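Quick one, typing this between calls.

So the Rolasance building finally has a tenant. Pekard signed for the top two floors, 4000 square feet, and the landlord is Stasta, same people who did the old warehouse by the river. I've been walking past that lobby since September wondering who'd blink first. Pekard did, I think. Or maybe Stasta. Hard to tell without seeing the lease.

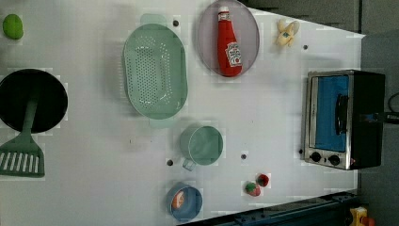
What is a pre-let, and how is it different from a normal lease?

A pre-let is a lease agreed before the building is finished, so the tenant commits early and the landlord has something to show the bank. A normal lease starts with space you can walk into and complain about.

Anyway. Frans Van den Broek sent me the parking sheet, which I had asked for twice. 200 spaces on paper. Shared with Bárány next door, which has its own deal for evenings. No idea how that works at 5:30 when everybody is still there. Asked. Waiting.

Rent is the part I keep going back to. Service charge is billed seperately, and there's a cap for the first two years — good — then nothing. No cap, no formula, just "reasonable costs." I've signed one of those before. Never again. We had a lift repair land on us for 1795 and the lift didn't even stop at our floor.

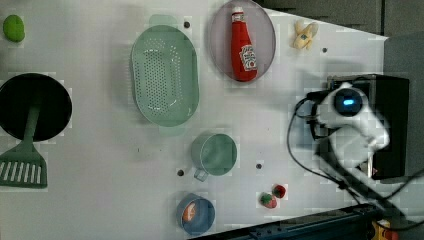

And the fit-out money only gets paid once the work is done and signed off, so the tenant carries it for months. Fine for a firm Pekard's size. For a four person office like mine, forget it.

Still want to see the ground floor. Two small units, both empty, one with the good windows. Frans says Stasta would rather split them then wait for one big name. Would suit me.
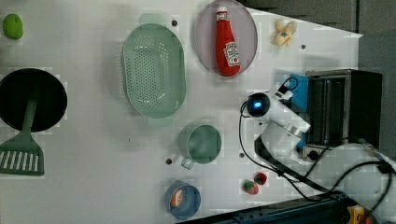 Viewing is at 8 in the morning, before the builders get going. Bringing a tape measure and my own list. Will post the floor plan if they let me have it.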